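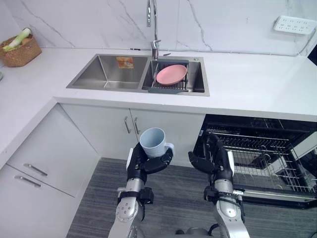 New on the Hire List: The Stiditz Two-Arm Kitchen Kit

Rodirholm has added the Stiditz kit to its short-term hire list, starting in August. We had it for ten working days before it went on the list and this item is what we found. Members who were hoping for the older Uvska unit should know it is still available, at the old rate, until the current bookings run out.

The kit is a two-armed robot body with a pair of five-finger hands, a head camera, a control station for one operator, and the recording software. You drive it by hand to begin with. The operator moves, the robot copies, and every run is saved so it can be used for training later. Stiditz sells the training side as a separate service. We did not test that part and it is not covered by the hire fee.

We worked at a kitchen counter with a double sink and a dishwasher on the right, and stayed with loading for most of the hire. A plastic mug turned out to be a good starting item. The hand closes around the body of the mug and leaves the handle free, and the other hand can stay open near the rack until it is wanted. Flat plates are harder. An operator who picks up a mug on the first morning may need until the third day to lift a plate off a drying rack without dragging the rack with it.

In all we saved 491 runs. Of those, 157 were thrown out when we went through them, mostly for operator mistakes: a wrong start position, a dropped item, somebody talking to the operator halfway through. The software marks a run as bad with one key, and the key is too close to the one that starts the next run. Stiditz has been told. They say it will be moved.

Setup took us most of a Tuesday. The printed guide is short and assumes you have already used one of their machines. Page four gives the calibration steps in the wrong order, so do the wrists first and then the fingers. The sheet in the case now has this written on it in pen.

Floor space matters more than the brochure suggests. The brochure gives the footprint of the robot and leaves out the control station, the power supplies and the cable runs. Plan for power on the side away from the work and keep the cables out of the path between the robot and the counter. Low-pile carpet gave us no trouble. We would not try it on anything deeper.

What the hire includes:
Robot body with both arms and both hands
Head camera and mount
Control station and software for one operator
One set of spare fingertips
Delivery, and collection at the end

What it does not include:
Kitchen furniture, dishes or any other props
The training service
A second operator station

The hire fee is 500 a day, with a minimum of three days. Insurance is on top and depends on where you are taking it. Durán handles delivery and will want a ground-floor door or a lift, and the name of a person who will be there to sign.

Is it worth it? For a group that wants clean recordings of ordinary kitchen work and has someone willing to sit at the controls for hours, yes. The hands are better than the Uvska's, and the fingers can get behind a mug in a way the old two-jaw grippers could not. For a group that wants to see a robot load a dishwasher by itself, no — you would be paying for a lot of operator time and would go home with a hard drive.
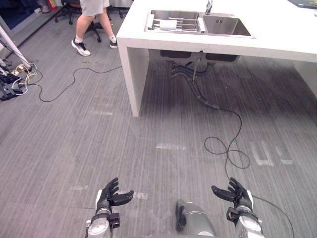
Tiburcio Lozano

Bookings go through Abundio Zepeda at the Rodirholm front desk, as with the rest of the hire list. Please give him your dates, the floor you are on and the name of whoever will be operating. First-time operators need the half-day session before the kit goes out. It is free with a booking and runs at 9 a.m. on the day before delivery.

Return the spare fingertips even if they are worn. They are counted as part of the kit and will be charged if they are missing.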